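In defense of the empty wall

18 May 2021

When I moved to Lindel, the first question of every visitor was the same: what will you put on the wall? They meant the long one in the living room. I answered that I did not know yet. After the second year I began to answer that I would put nothing, and I noticed that this answer makes people a little sad for me.

In the town where I grew up, Clurau, every wall had a duty. My grandmother's kitchen had plates, a calendar from the bank, two clocks and a carpet with a deer on it. It was a good kitchen and I do not laugh at it. But I remember that I never looked at the deer. I saw it every day for eleven years, and if you asked me today which way its head was turned, I could not tell you. I believe this happens to most of the things we hang. We choose them with care, we look at them for one week, and after that they are only dusted.

There is also the question of money, which the magazines prefer not to discuss. Last November I went into Lunetti, the furniture shop near the station, to buy a lamp. They had a print of some gray circles, in a frame, for 188 dollars. The seller told me it would "finish the room." I have thought about this word many times. Why must a room be finished? A person who lives in it is not finished, and she will change her mind about many things before she moves out again.
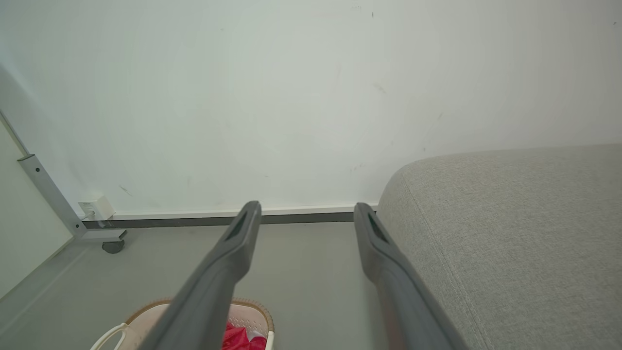
I should be fair to the other side. My neighbor has 24 family photographs in her hallway, and when she passes them she touches one or another with her finger. For her they are company. If I had her hallway I would not take down a single one. My complaint is against the things that we buy only to fill a space, when we are afraid that the space says something bad about us. A guest may think we are poor, or that we have no taste, or that we are planning to leave.

An empty wall does ask for some patience. In the first months I found it cold, and in the evening my voice sounded too big. Then I started to notice the light. In winter the sun comes late and low, and it goes across the wall slowly, with the shadow of the tree from the yard. In summer it hardly comes at all. I did not know these things about my own apartment until I stopped planning to cover them.

A friend sent me a catalog from Minja, a company that sells paint and wallpaper, and she wrote on the cover "at least a color!" There were 800 colors inside. I read it with pleasure, the way one reads a menu after lunch. Maybe one day I will choose one. I do not want to make a religion from this, and I know that people who own few things can become very proud and very boring at dinner.

But if you have just moved, and your mother or your friends are asking you already, I would suggest to wait one full year before you make the first hole. Keep the hammer in the drawer - it will not spoil. After four seasons you will know where the light falls and where you like to sit, and you may still want the picture. Then buy it, and hang it low enough that you can see it from your chair.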